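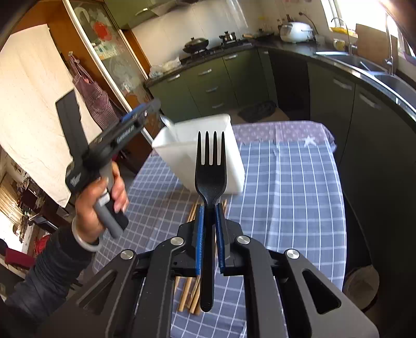 2 min read

I've been going to the community lunch at the Dusetton hall on and off for years, and I'd never seen a line out the door until this month. They did 94 meals last sitting, up from 59 the time before, and the soup ran out well before one o'clock. I got the last of the pumpkin and I'm not sorry!

The big change is the crockery. The hall has finally given up on throwaway plates and cutlery and gone over to a borrow-and-return setup, so you grab your plate and fork on the way in, eat, scrape your scraps into the green bucket and leave the lot on the trolley by the kitchen hatch. Pretty simple, and it went more smoothly than I expected given how many of us wandered straight past the trolley with our plates still in hand (me included, twice).

Yetunde Haruna runs the kitchen, and I caught her around the back while she was having a cuppa. She told me the lunch had been going through 600 throwaway pieces in a busy month, counting cups and the little dessert spoons, and she was sick of hauling the bags out to the bins.

"I'd look at it all and think, we cooked a lovely meal and this is what's left of it," she said. "So I asked who had old forks in a drawer. Everyone has old forks in a drawer."

They sure do. Boxes came in from all over Dusetton and from as far out as Jeduvness, and the result is a mad mix of patterns and sizes. My knife had a bone-coloured handle and my spoon was clearly meant for a much fancier house. My neighbour at the table got a cake fork and ate a full plate of lasagne with it without complaint.

Not everything is metal. There's a tub of sturdy plastic stuff as well, which goes through the wash like the rest, and it's popular with parents of small kids and with anyone whose hands don't love a heavy knife. Yetunde says she'd take more of those if you've got some left over from camping trips.

The washing up is the bit people were worried about, and fair enough. The hall's old dishwasher was a home model that took 90 minutes a load, so you'd still have been there at dinner time. Fislow, the catering hire place on the highway, has lent a proper commercial one until the end of the year. It's loud. If you sit at the kitchen end you'll be shouting over your pudding, so my advice is to head for the windows.

What happens when the loan runs out is still up in the air. Yetunde would like to buy a second-hand machine and has her eye on one from the Alemneh bakery, which is redoing its kitchen over winter, but they haven't agreed on a price. There'll be a jar on the counter in the meantime. The lunch itself is still pay what you can, and she was very firm that I put that in, because a few people had heard otherwise.

A couple of other bits while I'm here. Doors now open at 11.45 instead of noon. The side ramp has been fixed, so you don't need to go the long way past the tennis courts any more. The vegetarian option isn't just quiche now, and I had a taste of the chickpea curry and went back for a bowl of it. And if you can bring your own container for leftovers, do, as they've stopped handing out the takeaway tubs too.

If you've got cutlery to give, drop it in at the kitchen door any weekday morning. No steak knives, please. They've got plenty.

Comments (4)

marg_on_the_hill: Went for the first time and loved it. The curry was a bit hot for my husband but he finished it.

Tui88: Is the ramp wide enough for a mobility scooter now? Mum gave up on it last year.

DesB: Tui88, yes, my brother got his up there no worries. Watch the lip at the top though.

pavlova_queen: I think I got my own donated teaspoon back. Has a nick in the handle. Was nice to see it again.

Got a local story? Drop us a line through the contact page | © Dusetton neighbourhood news | Back to top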